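Skulgate Striped Sweater, Mustard

Knitwear / Crew sweaters / Skulgate

The Skulgate is our everyday sweater for the months when the weather cannot decide. It is knitted in a mustard yellow with thin stripes in navy and off-white, and it has a simple round neck with a dark line along the collar. We made it first for a small shop in May, and the customers asked for it again so often that it has now its own place in the Clirent collection.

The yellow was the most difficult part. Our designer, Margaux Millet, did not want a lemon color and she did not want a brown either. She went through 14 samples of yarn from the Brandão mill before she said yes. In strong sun the color becomes very light, and in the evening under a lamp it is deeper and more warm. Please keep this in mind when you compare the sweater with your screen.

The area around the neck is left plain, without stripes. This makes the face of the sweater more calm and it is easier to wear with a scarf or a shirt collar on top. 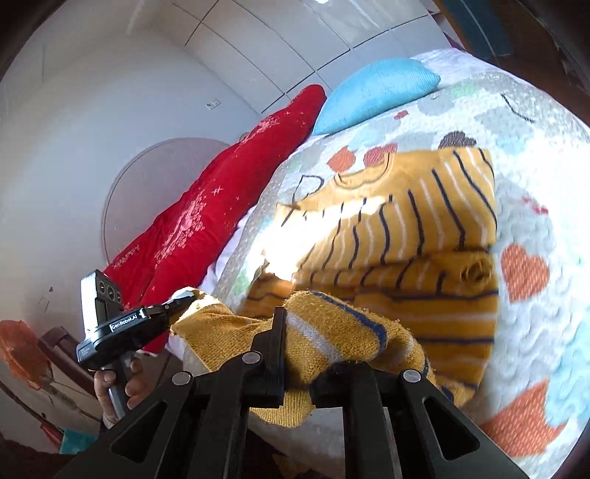

The fit is relaxed but it is not oversized. If you are between two sizes, we advise the smaller one for a neat look, or the bigger one if you like to wear a thick shirt under it. The sleeves are cut a little long so you can turn them up one time. The shoulder is soft and it drops slightly.

Sizes and measurements

We offer the Skulgate in 6 sizes, from XS to XXL. The body measurement chart is the same as for our Hillari cardigan, so if you own a Hillari already, you can order the same size without worry.

Material

Cotton and wool blend, medium weight. The inside is smooth and most people can wear it on the skin. If you are very sensitive to wool, wear a thin T-shirt under it.

Folding and storage

Do not hang this sweater. A hanger pulls the shoulders and after one season you will see two points there -- it is very hard to remove them. Fold it as follows:

Lay the sweater on a bed or a large table with the front side down. Smooth it with the flat hand, from the neck to the hem.
Bring one side to the middle and lay the sleeve down along the body. Do the same with the other side.
Fold the bottom up to the neck, one time for a wide shelf or two times for a drawer.
Turn it over.

Do not press hard on the folds. When it is folded in two, it fits well in a drawer of 15 inches width. For the summer, put it in a cotton bag and keep it away from direct sun.

Washing

Wash inside out, wool program, cold water, with a liquid soap for wool. For the first wash, please wash it alone. Dry it flat on a towel and pull it gently to its shape while it is damp. No tumble dryer. If small balls of fiber appear under the arms, remove them with a knit comb.

Delivery and returns

Orders placed before noon leave our warehouse the same working day. You can return the sweater within 15 days if it is not worn and the label is still attached. Exchange for another size is free one time per order.

Also in this collection: Hillari cardigan, navy. Hillari cardigan, oat.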